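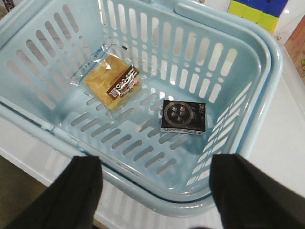

4.2 Equipment cost and order of purchase

The budget for the basket task was fixed before we knew which objects would be used. This is common in small groups, and it had consequences for us. The grant allowed one arm, one gripper and a single amount for "other equipment," and everything else in the cell had to be paid from this last line. In this section we report what was bought, in which order, and what we would plan differently.

We asked two suppliers for an offer, Filtley and Verschueren. The arm was the same class in both offers, so the comparison was decided by the parts around it. Filtley sold the gripper, the wrist camera and the mounting plate as one set for 3228 euros. Verschueren sold the same functions separately, and the gripper could be ordered with longer fingers. The total was higher by nearly 300 euros, and the delivery time of the fingers was not confirmed. We chose the set from Filtley. At that time the task plan still spoke of picking from a flat table, and finger length did not seem important to us.

The decision to work with a shopping basket came in May. A basket has walls, and this changes the requirements in several ways. The fingers must reach the floor of the basket without the body of the gripper touching the rim. The handles must be kept in one known position, because a handle which lies over the opening reduces the free space. The walls are also full of slots, so a depth camera looking from the side receives some points from the basket and some from the goods or from the table behind it. None of these points was in our first list of requirements, and so none of them had money assigned.

Goods and containers were the smallest cost, but they took the most time to plan. Packaged food is cheap, and the wrapping wears out after many grasps. We now recommend to budget packaged goods as consumables with a monthly amount, in the same way as finger pads. Baskets should be bought in pairs from the same supplier – a replacement with a slightly different rim height makes it necessary to check all approach heights again.

The second large item was the view of the cell. The wrist camera sees the inside of the basket well from above, but it moves together with the arm and cannot be used for judging the whole trial. A fixed camera was therefore added from the "other equipment" line. Figure 2 shows the kind of view we used when planning its position. Some of the contents can be seen through the slots in the front wall, but only in part, and a person labeling the trial still needs the wrist view to be sure what is inside.

Figure 2. Shopping basket with packaged goods on the white table. Both handles are folded down.

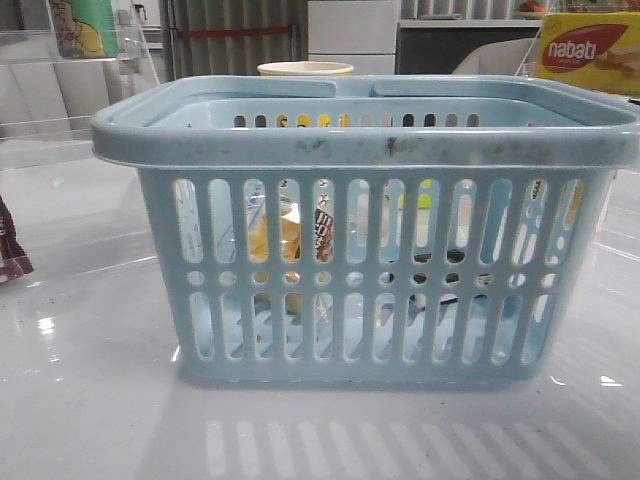
Doğukan Dursun objected that the fixed camera should have been the first purchase and the gripper the last, as a camera and a basket are enough to find out how long the fingers must be. We agree with this for the most part. A week of moving goods by hand under a camera would have cost us very little, and the request to the suppliers would then have contained the right numbers. His second remark, that the arm itself could be rented during the first months, we could not follow, because our funding rules do not allow rental.

For the second cell, planned together with the group in Flellholm, we have reserved 3000 euros which are not assigned to any item until the objects and the container are fixed. The offer from Fatton for this cell, dated 16 August 2024, includes exchangeable fingers, and we are comparing it with the set we already own.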